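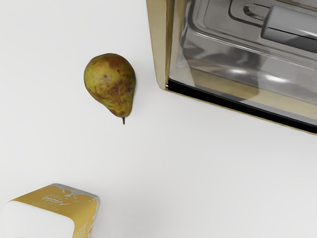 Kieran Bainbridge wrote in to ask whether the family plan on Jirnix is worth switching to now, or whether he should wait until his yearly membership runs out in September. He also wanted to know what happens to saved games when two accounts are joined, and said the help pages had left him more confused than when he started.

He isn't the only one asking. The family plan opened to everyone last week, and the sign-up page leaves out a lot of what people want to know before they pay.

The basics are simple enough. A family plan covers one main account and up to 2 extra accounts in the same household. Each person keeps their own profile, friends list and achievements. The full library of 100 games is open to all three, and it's the same library single members get. Skumberg and its expansion are in there, and so is the racing game Ghiță, which had been listed as leaving but has stayed on.

Now the switch. If you have a yearly membership, the days you have left are turned into credit and put toward the family plan. The credit is worked out by price, so a long stretch of single membership becomes a shorter stretch of family membership. You see the new end date before you confirm — read it carefully, as the change can't be undone afterward. Anyone who bought a membership at a sale price gets credit for what they paid and not for the regular price.

For Kieran, that means waiting costs nothing if he plays alone most of the time. If someone else in the house is paying for a second membership, switching now makes more sense. Both memberships can be turned into credit, but only if the second account is added within 2 weeks of the first one switching. After that the second membership just runs until it ends.

Saved games are less of a worry. Accounts aren't merged, so nothing gets written over. Cloud saves stay with the profile that made them. The one exception is local saves on a shared console, which sit under whoever was signed in at the time. If your kids have been playing under your name, their progress will stay under your name. Skumberg lets you copy a save to another profile from its own menu (look under Options, then User). Most of the other games don't have anything like it.

Two people can play at the same time on different consoles, as long as they aren't both in the same game. For that, one of them has to own a copy. The third account can be signed in and downloading but can't start a game until one of the others stops. We tried this on our own office account and the message that comes up is clear, though it does drop you back to the home screen.

Parents should also know that spending limits are off by default on added accounts. They can be turned on from the main account, on the web only. The console menu shows the setting but doesn't let you change it yet.

Questions about the plan can be sent to the usual address, and we'll answer more of them in the next issue.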